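Odau says its kitchen robots learn from real homes. Skeptics want to see the numbers

A startup that wants robots to clear up after breakfast has spent the months since December collecting examples in borrowed kitchens, and it would like investors to believe the hard part is nearly over. Not everyone who has looked at the work agrees.

Odau, which sells its learning software under the name Wellel, sends operators into private homes to steer a robot arm through small household jobs. Each attempt is recorded and added to a library the company calls Shehu. The software is then trained to copy what the operators did.

The company says it has finished collecting in 15 homes and plans to add seven more before it shows the system to appliance makers. It has not said how many attempts were thrown out, or how often the trained arm finishes a job with no one at the controls.

"We're going where the mess is," said Florêncio Abreu, who runs data collection at Odau. "A lab bench has the same light all day. A kitchen has sun coming in sideways and a counter you can see your face in."

That is a fair point, and it is also one the industry has been making for years. Glare and shiny surfaces are known trouble for camera-based systems, and filming more of them is a slow and costly way to fix it. Odau would not say what an hour of collection costs. Two operators work each shift, and a good part of the morning can go to setting up before the first usable attempt.

Madalena Pinheiro, a consultant at Estum who reviews automation claims for lenders, has read the company's summary of the project. She was not won over.

"Fifteen kitchens sounds like a lot until you think about how many kinds of cup there are," she said. "I'd want to see it tested in a home it has never been in, by people who don't work there -- and I'd want the failures left in."

Odau's summary groups results by task, with labels such as "cups and bowls" and "near appliances", but gives no score for either one. Abreu said the figures were "still moving" and that publishing them now would give the wrong idea. 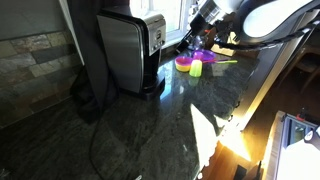
A robot arm over a kitchen counter, with a coffee maker on one side and brightly coloured bowls and cups on the other.

Homeowners who take part are paid a flat fee and can ask for their recordings to be deleted, according to the company. Once a recording has been used in training, though, its effect on the software is much harder to remove. Abreu said Odau was "looking at options" for that.

Pinheiro said lenders should ask for an outside test before any money changes hands. Odau said it would consider one after the remaining homes are done, but gave no timeline.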